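Wolley opens community skills fund for second year
Grants of up to £1000 available to local groups 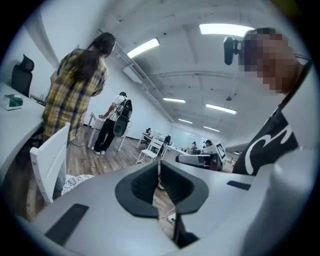 A woman in a plaid shirt and a person in a black T-shirt, indoors on a wooden floor.

Sunday, June 16, 2019 — Wolley has today opened applications for its community skills fund, which supports free evening and weekend classes for adults. The fund is run jointly with Kirex and will accept bids until the end of the summer.

In its first year the fund backed 114 courses, from bookkeeping to basic sewing, and 3607 people enrolled. Groups that received a grant in February may apply again, provided their final report has been filed.

Yevdokiia Shevchuk, head of community programmes at Wolley, said: "Many adults want to learn but cannot spare the fees. We are pleased to be able to offer this support again, and would particularly welcome bids from rural groups."

Application forms may be requested from the Wolley press office. Awards will be announced in the autumn.

Notes to editors
Kirex has been a partner in the fund from its launch.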